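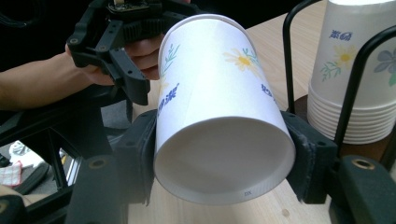
## 5. Handling thin-walled items with the Clanitz hand-held pair

This section covers setting up and using the two hand-held grippers for paper cups and similar light items. It assumes that both units have been unpacked and charged as described in Section 3, and that the recorder has been paired as described in Section 4. Settings for rigid items are in Section 6.

The Druditau finger set is supplied with the pair and is the only set approved for paper. The Haldane set has a stiffer return spring and will crease most single-wall cups.

### 5.1 Before you start

You will need:

- both grippers, with wrist loops
- finger pads (one spare pair is in the lid of the case)
- the 2.5 mm hex key
- a cup holder or other upright support for the stack
- a table with a matt surface

Gloss tabletops and glass affect tracking. Bare wood, matt laminate and cork have all been used without difficulty. If only a gloss surface is available, cover it with plain paper and tape down the corners.

**Caution:** Keep fingertips, hair and loose sleeves clear of the gear segments. The gears are not covered, and the jaws close at the same speed whether or not an item is between them.

**Caution:** Do not touch the circuit board on either unit while the unit is switched on. Put the units down on their sides, never on the board.

### 5.2 Fitting the pads

1. Switch off the unit and open the jaws fully.
2. Peel off any old pad. Remove adhesive with a dry cloth. Solvent will cloud the plastic and must not be used.
3. Offer up the new pad so that its lower edge is level with the last screw hole on the finger.
4. Press from the middle outwards and hold for 20 seconds.
5. Close the jaws by hand and check that the pad does not lift at the corners.
6. Repeat for the other unit if it is to be used for gripping as well as steadying.

Pads wear unevenly. Replace a pad when the nap has gone flat over the contact area, or when cups begin to slip at a setting that held them before. A set which is only used on clean, dry paper will normally outlast the spare pair's adhesive, so check the date on the backing sheet before fitting.

**Note:** One padded finger is enough for paper cups. Padding both fingers reduces the jaw opening and makes it harder to release the cup cleanly.

### 5.3 Setting the grip limit

The grip limit is held in the unit and not in the recorder. It must be set separately on each gripper.

1. Switch on the unit and wait for the steady light.
2. Press and hold the mode button until the light flashes slowly.
3. Squeeze the trigger until the display on the recorder reads 100. This is the starting value for single-wall paper.
4. Release the mode button. The light goes steady again.
5. Grip a cup near its mouth, lift it clear of the table and hold it level.
6. If the wall bows inwards, lower the limit by one step. If the cup turns in the jaws, raise it by one step.
7. Write the final value on the label inside the case.

Do not raise the limit to make up for a worn pad. A cup held too tightly near the rim will often look sound until it is tilted, at which point the rim folds.

The limit is lost if the battery is removed for longer than a few minutes. Units with a serial number below 765 lose it at once, and should be reset after every battery change.

### 5.4 Placing the stack

1. Stand the holder on the side of the dominant hand, within easy reach and clear of the elbow.
2. Load the cups upright. Check that the nested rims sit evenly; a cup pushed in at an angle will bring its neighbour with it.
3. Turn the holder so that its bars do not cross the path of the jaws.
4. Move each gripper through the full reach, empty, and confirm that neither unit touches the holder.

Printed cups may be used. Pattern and lettering have no effect on the grip, though a waxed or varnished print can be more slippery than the plain side. Where a cup has both, set the limit on the more slippery face.

### 5.5 Picking and turning a cup

1. Bring the lead gripper to the outermost cup with the jaws open.
2. Close on the wall just behind the rim. Avoid the rolled edge itself.
3. Steady the rest of the stack with the second gripper and draw the cup away in a straight line.
4. Move the cup to the clear part of the table before turning it.
5. Turn from the wrist. The forearm should stay low, with the elbow supported where possible.
6. Keep the second gripper behind the cup, close to the base but not pressing on it, until the turn is finished.
7. Set the cup down, open the jaws fully and withdraw along the same line.

If the cup comes away with another still inside or around it, put both aside and begin again from step 1. Mark the attempt as void on the recorder. Do not try to separate them in the jaws.

### 5.6 Faults

| Sign | Likely cause | Action |
|---|---|---|
| Cup rotates when lifted | Limit too low, or pad worn | Inspect the pad first, then see 5.3 |
| Rim creases on one side only | Fingers out of line | Slacken the finger screws, close the jaws, retighten |
| Jaws stop part way | Debris in the gear segment | Switch off, clear with a dry brush |
| Light flashes fast | Board fault | Stop using the unit and return it |
| Recorder shows one unit only | Pairing lost | Repeat Section 4 |

Finger screws should be nipped up and no more. The threaded inserts in the frame are brass, and will pull out of the plastic if overtightened. A loose insert cannot be glued back in place; order a replacement block from Ruswood, quoting the number moulded on its underside.

### 5.7 After use

Switch off both units, close the jaws lightly and brush paper dust from the pads. Store the grippers in the case with the fingers pointing towards the hinge. Remove the batteries if the pair will not be used for a month or longer.

*Section checked by Lindsay Ormsby, Sat 10 February. Replaces the August issue. Corrections to Oskari Kallio.*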